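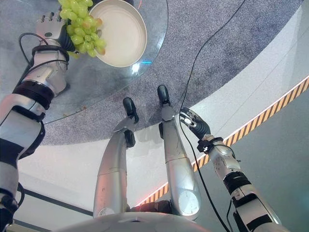 *Fig. 4. Left hand holding the grapes at the bowl, seen from the head camera.*

### 3.2 Recording the soft-fruit trials

The grip method in the Rotich study was tuned on 50 trials and checked on another 50. Follow the same order to compare your results with ours.

1. Set the bowl on the glass table within reach of the left arm.
2. Stand the robot with both feet on the carpet. Keep people behind the striped tape.
3. Open Suvbridge and load the profile `grapes_left`.
4. Set the finger force limit to 500. The value is in controller units.
5. Start the log, then run the trial.
6. Score the trial by hand: 0 for a drop, 1 for a placed bunch with split fruit, 2 for a clean placement.
7. Wipe the glass before the next trial.

**Note:** Glare on the glass can throw off the depth reading at the bowl rim. If the rim is missing from the depth view, turn down the nearest lamp and repeat step 5. Trial 1934 in the shared log shows the fault.

**Caution:** Check the cables at the hand and forearm before each run. A snagged cable adds load to the wrist and spoils the force data.

Send score sheets to Wekesa Waweru. Changes to the profile go through Nam-gil Sun.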